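Questions about day permits for the Gedine river

Do I need a permit if I only fish for one hour?
Yes. The permit is for the day and it does not matter how long you stay. A child under 12 can fish on the permit of an adult, with one rod between them.

Where can I buy it?
At the Stergiou tackle shop in Trelenar, or by email to our office. By email you must write before 4 p.m. of the day before. The shop opens at 6:30 a.m. from May to September, and later in the other months.

How many permits are there in one season?
The limit is 1575 for the whole river. Last season we sold 399 of them in August alone, so for August please ask early.

Which part of the river is open?
From the old mill at Plokska down to the road bridge in Trelenar. On the bank you will find numbered posts, 1 to 44. Posts 17 to 21 are closed until the end of June, when the grayling have finished with the gravel there. Please do not walk in the water between these posts also when you are not fishing.

Can I keep the fish?
Two trout per day, minimum 12 inches. All grayling go back to the water. Write each trout in your catch card immediately — not at home in the evening.

Which hooks are allowed?
Single hooks with no barb. If your lure came with a treble hook, you can change it or press the barbs flat and cut two of the points. Iason Karagiannis at the shop will do this for you and he does not charge.

Is it allowed to use bait?
Only below post 30, and only worms or bread. Above post 30 it is fly fishing only. We receive many questions about corn. Corn is not allowed on any part.

May I bring food and make a fire?
Food yes, fire no. A small gas stove is permitted on the flat stones near the parking place. Please take fruit peel and stones home with you.

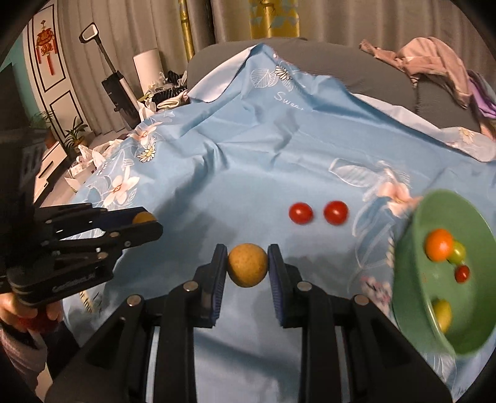
What happens if I lose my catch card?
Write to Eimear Mac Suibhne with your permit number and she will send a new one. You need to return a card at the end of the season even if you caught nothing. Last year 2828 trout were reported on the cards, and we use this number to decide the limits for the next season.

Can I get my money back when the river is too high?
If we close the river, yes, the full price. If the river is open but you do not like the color of the water, we can move your permit one time to another day of the same season.

Gedine River Permit Office, Trelenar | Contact | © All rights reserved | Back to top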